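El mercado cubierto de Grusteo ampliará su horario los sábados a partir de enero

El mercado cubierto de Grusteo abrirá los sábados hasta las 20 horas desde enero, cinco más que hasta ahora. La medida afecta a los 11 puestos de la planta baja y a los dos bares de la entrada norte, según el aviso que la gerencia colgó esta semana en el tablón y en su página web.

El cambio llega tras un periodo de prueba durante el otoño, en el que el edificio cerró más tarde un sábado de cada mes. En esas jornadas pasaron por el mercado 4000 personas en total, de acuerdo con el recuento de las puertas. Las pescaderías quedan fuera de la obligación de abrir por la tarde y podrán decidir cada semana.

«La gente que trabaja el sábado por la mañana no llegaba nunca a comprar aquí», explica Danai Ververidis, gerente del mercado. Ververidis añade que los comerciantes votaron la propuesta en dos ocasiones. La primera salió rechazada por el coste de la calefacción, que ahora se repartirá según los metros de cada puesto.

No todos están conformes. Los dueños de la frutería Ong, uno de los negocios más pequeños de la planta, calculan que tendrán que contratar a una persona para cubrir la tarde. «Somos dos y empezamos a descargar a las cinco de la mañana», señalan. La gerencia revisará el horario en primavera y no descarta volver a cerrar a las 15 horas en verano.

Transporte y aparcamiento

La línea 9 de autobús, que une el barrio de Ustow con el centro, mantendrá los sábados por la tarde la misma frecuencia que por la mañana – un autobús cada 20 minutos – hasta el cierre del mercado. La parada de la calle Mivodton sigue trasladada a la esquina siguiente por las obras de la acera.

El aparcamiento subterráneo conserva sus tarifas. La primera hora será gratuita con el tique de compra de cualquier puesto, también por la tarde. Las furgonetas de reparto podrán entrar al muelle de carga hasta las 13 horas y, de nuevo, en la última media hora de apertura.

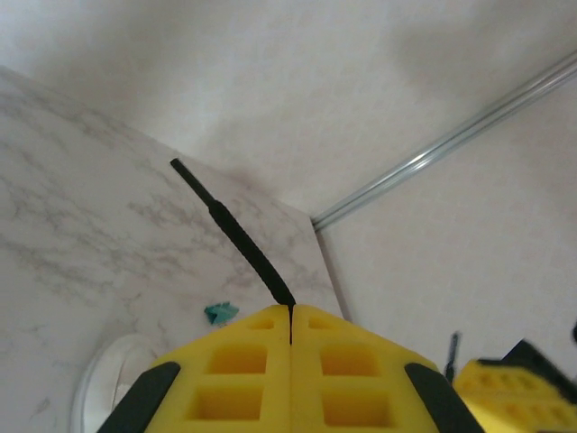 Puestos libres

Quedan tres puestos vacíos en la planta alta. Las solicitudes se recogen en la oficina del mercado, de lunes a viernes por la mañana, y tendrán preferencia los oficios que no estén ya representados en el edificio – la gerencia cita la zapatería y el arreglo de ropa. El alquiler del primer año tendrá una rebaja para quienes se comprometan a abrir también los sábados por la tarde.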